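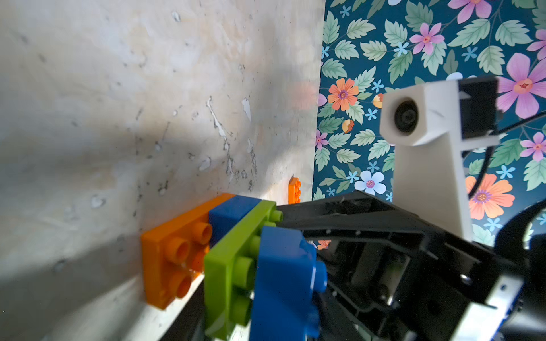 Samer Semaan would like it known that he was against the wallpaper from the start. A robot learning to pick up toy bricks, he argued for most of a month, ought to do it in front of something plain, the way robots do in everybody else's papers. He lost the argument, and the results put out by the Grellesville group on 2020-08-16 suggest it was a good one to lose.

The work, carried out with the small robotics firm Drakine, asks what happens to a gripper's manners when the background changes. Most grasping systems are trained against a tidy backdrop and tested against the same tidy backdrop, an arrangement that suits everyone except the person who later takes the robot home. The Grellesville method, which the group calls Grirneo, swaps the backdrop between practice sessions while leaving the task alone. The robot is asked for the same thing every time: take hold of a brick that is sitting up against a wall. Only the walls differ. Some are dull, some are blotchy, and some have flowers on them.

The group collected 200 practice grasps, each one steered by a person and recorded from the robot's wrist, and split them across 20 backdrops. A second copy of the same software was given 200 grasps in front of a single grey board. Both were then sent to a corner neither had met before and given 58 attempts apiece.

The copy raised on the grey board managed 13. Its usual mistake was to close with great confidence on a patch of wall. The Grirneo copy picked up its brick in more than half its attempts, which doesn't sound like much until you have watched the other one.

"It was reaching for petals," said Maya Saab, who wrote most of the paper and chose most of the wallpaper. "Big round pink things on a flat wall, and it would go for them every time. You can't blame it. It had never been told what a flower was for."

The bricks were picked for their studs, which give the gripper's fingers something awkward to deal with, and for their colours, which turn up in the wallpaper as well. Bricks resting against a wall are harder than bricks in the open – one finger has to get in where there isn't much room – and the paper admits that a good share of the remaining failures have nothing to do with decoration. The fingers simply arrive at a poor angle and shove the brick along.

There are other limits. All the tests used one arm and one sort of gripper. The lighting was left to the windows, so shadows came and went as they pleased, and the paper doesn't separate their effect from that of the patterns. Nor does it say how many backdrops are enough. Saab thinks fewer than 20 would do. Semaan, who did the pasting, thinks so too.

The next round, due to start before the end of August, moves to the Matar building and adds patterned tablecloths. Semaan has asked for plain ones.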